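Planning the Budget for a Second Picking Cell
Project report, Group 7. Jannik Hagedorn, Nuala Sheehan, Benvinda Antunes. Advisor: Marlene Sandhu

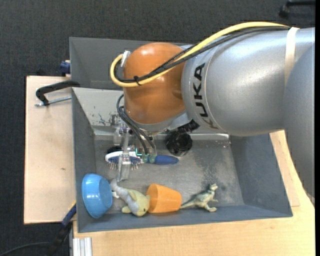 Figure 1. KUKA arm with the gripper over a hairbrush in the front bin.

1. What we were asked to do
Our task was to plan the purchases for a second cell like the one in Figure 1. We assumed the arm would be the hard part. The arm took one email. The rest of this report is about clamps, cables and bins.

2. What the first budget missed
Our August draft had a line for the arm, a line for the gripper and a line called "misc." Marlene circled "misc." and wrote "how misc.?" in the margin. It now covers bins, clamps, aluminum profile, hoses, cable ties and straps, at some $700 before shipping. Nuala would like it recorded that she said so in August.

3. Quotes
We asked Nodura and Oltow for gripper fingers. Nodura quoted by the pair and Oltow by the finger, and we compared the two prices for longer than we care to admit before Benvinda noticed. Oltow is the cheaper one if we order spares, so we are ordering spares.

4. Test objects
Hairbrush, bowl, cup, plush toy, dinosaur. Purchasing has asked for a justification for the dinosaur. A draft is in Appendix B.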